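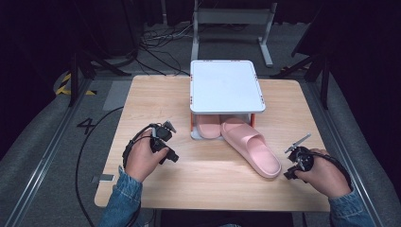

募集要項 セル保守・データ収集オペレーター(契約社員)

Wallenでは、手持ちグリッパーを使った卓上作業セルの日常点検、調整、簡単な修理と、そのセルでの動作収録を担当する方を募集します。配属先はPlanemwood作業所です。募集人数は2名、勤務開始は8月を予定しています。

仕事の概要

担当していただくのは「Varma」と呼んでいる作業セル1台です。オペレーターが左右の手にグリッパーを装着し、スリッパを小型の二段ラックに収めるなど、家庭内の片付けに近い動作を行います。収録した動作は、社内でロボットの学習に使います。

勤務時間の半分以上は、収録よりもセルの立ち上げと手入れに充てられます。人前に出る仕事ではありません。同じ確認を毎日同じ順序で続けられることを重視します。

始業時の作業

始業は9時です。最初にセルの電源を入れる前の点検を行います。
・作業台の脚と天板のがたつきを確認する
・ラックを所定の位置に置き、上段と下段の固定を手で確かめる
・左右のグリッパーの爪を手で開閉し、引っかかりがないかを見る
・ストラップの縫い目と留め具を確認する
・ケーブルの被覆とコネクタの根元を確認し、袖に沿わせたときに肘の曲げ伸ばしで突っ張らない長さに整える
・床のケーブルを歩く経路から外す
・床のテープの剥がれを直す

点検表は全81項目あります。初日から全部を覚える必要はありません。慣れるまでは先輩オペレーターと2人で読み合わせをしながら進めます。

点検後に電源を入れ、収録ソフト「Hivard」で左右のグリッパーの開閉値を確認します。全閉と全開をそれぞれ5回繰り返し、値が戻らない場合はゼロ点を取り直します。それでも戻らないときは収録を始めず、予備機に交換して不具合票を書きます。

収録中の作業

1本の収録は短く、終わるたびに物の置き方を変えます。スリッパであれば、片方をラックに入れた状態から始めるもの、両方を台の上に置いた状態から始めるもの、向きを斜めにするものなどがあり、配置は指示書に従います。急いで動かす必要はありません。爪が物に当たったとき、滑ったとき、落としたときは、その回の記録に印を付けます。失敗した回を消すかどうかは担当者が後で判断しますので、現場では削除しないでください。

グリッパーを装着したまま工具を持つこと、ケーブルの抜き差しをすることは禁止しています。調整が必要になったら、まず収録を止め、両手の装置を外してから作業します。

保守と修理

次の作業は研修後に一人で行っていただきます。
・爪の交換と締め直し
・ストラップの交換
・ケーブルの差し替えと結束のやり直し
・天板とラックの清掃
・消耗品の在庫確認と発注依頼

基板やモーターを含む分解修理は技術担当が行います。オペレーターの方には、症状、発生した時刻、そのときの動作を不具合票に残していただきます。「動きが変」とだけ書かれた票では原因を追えないため、左右どちらか、開くときか閉じるときかまで書いてください。

応募資格

必須
・日本語で書かれた手順書を読み、作業記録を日本語で書けること
・六角レンチ、ドライバーなどの手工具を使った経験があること(趣味の範囲でも可)
・手首や腕に装置を付けた状態での立ち作業に支障がないこと
・PCの基本操作ができること

歓迎
・製造現場や設備保全での勤務経験
・ケーブルの製作、はんだ付けの経験
・Linuxの基本的なコマンド操作

ロボットに関する学歴、資格は問いません。

勤務条件

勤務時間 9時から17時30分(休憩60分)
残業 原則なし。セルの移設時のみ事前に相談します
雇用形態 契約社員。更新あり
給与 経験を考慮し、面談時に提示します
交通費 規定により支給
服装 袖口を留められる長袖の上着。腕時計、指輪、ブレスレットは作業前に外していただきます
その他 工具は貸与。ロッカーあり。敷地内禁煙

作業中の手元は、収録データとして映像に残ります。取り扱いについては面談時に書面で説明し、同意をいただいた方のみ採用手続きに進みます。

選考の流れ

書類選考の後、Planemwood作業所で面談と実技確認を行います。実技では、グリッパーの装着、爪の交換、点検表の記入を試していただきます。速さは評価に含みません。手順書を見ながらで構いません。

応募方法

履歴書と、これまでに扱った工具や機械を書いたもの(書式自由、A4で1枚まで)を、採用ページの応募フォームからお送りください。職務経歴書は任意です。装着具の準備のため、利き手と普段使う手袋のサイズもフォームに記入してください。

書類選考の結果は、合否にかかわらずメールで連絡します。お送りいただいた書類は返却せず、選考終了後に当社で破棄します。

Wallen 採用担当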